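Subject: Re: [clurkstead-list] Where does the kitchen stuff go at the hall?
Date: December 28, 2019
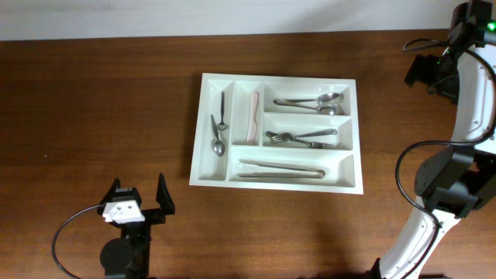

*Cutlery tray, with two small spoons in the left compartment.*

> I was in the hall kitchen before the carol evening and could not find the tea towels, the good knives or the big teapot. They were all there in March. Could we please have one agreed place for each thing, and could somebody write it down? I don't much mind where. I spent so long opening doors that the urn had boiled and switched itself off before I found a cup.
>
> Also, do we really need all those spoons?

Yes to the first part, and I'll come to the spoons.

I have washed up in that kitchen for long enough to have seen four systems, each of them introduced with a list taped inside a cupboard door. The lists are still there. If you open the tall cupboard by the back door you can read all four, one on top of another like wallpaper, and learn that the tea towels live in the second drawer, the third drawer, the airing cupboard and "box". I looked for box. There are a good many.

My own view, for what it's worth, is that the drawers are wrong and the lists have been trying to make up for it. The cutlery drawer is at the far end from the sink, next to the hatch, which made sense when the hatch opened. It was painted shut the year we had the new floor. So whoever is drying walks the whole length of the room with a fistful of forks, meets whoever is coming the other way with the cups, and puts the forks down on the nearest flat thing. That is why there are forks on the piano.

What I'd suggest:

- **Cutlery** to the wide drawer left of the sink, in a proper tray. The present arrangement is a biscuit tin.
- **Tea towels** to the drawer below that. Damp ones go on the rail, please, and not back in the drawer to brood.
- **Sharp knives** on the high shelf, in the block. The playgroup is in there most mornings and they are taller than they used to be.
- **The big teapot** on top of the fridge. It has always ended up there whatever the list said, and I think we should let it win.
- **Cups** stay put. I am not moving the cups.

On the matter of a tray, I have looked at what's about. The Flovik is the cheap one and comes in white, and the Peltonen is wood and opens out to fit the drawer, but you can't put it through hot water, and I know us. The Flovik, then, unless anyone objects. Measure the drawer first — I did it with a school ruler and had to do it in stages, so I'd welcome a second opinion.

As to the spoons. There is a line in the old hall inventory that gives us 830 teaspoons. I assumed this was a slip of the pen until I went up into the loft over the stage and found the crates. They came from the Skorine works canteen when it closed, along with the trestle tables and that clock. Somebody said yes to the lot, and I can see how it happened, because the tables are very good. But the hall holds rather fewer people than that, even at the pantomime, and I can't picture the evening on which we'd be caught short.

I'd keep enough downstairs to fill one compartment and offer the rest round. The scouts might take a crate. The allotment people will take anything, and use it to mark the leeks. What I'd ask is that nobody brings any more in. We do seem to attract them — people clear out a relative's kitchen, feel bad about the bin, and leave a carrier bag on the step with a kind note. Last time it had a fondue set in it. That is on top of the fridge as well, and will have to budge up for the teapot.

I can do the moving on my own in an afternoon if I have the key and the heating is on. If you'd sooner help, bring a screwdriver for the second drawer, which has lost a runner and comes out all at once on your foot.

And before anybody offers, I will write the list. I'm going to take the other four down first. If you are fond of one of them, say so by the end of the week and you can have it.

Could whoever borrowed the bread knife also put it back? It needn't go in any particular place, as we've established.

---

*You are receiving this because you are on the Clurkstead hall list. Replies go to everyone, so do check before you are rude about the urn.*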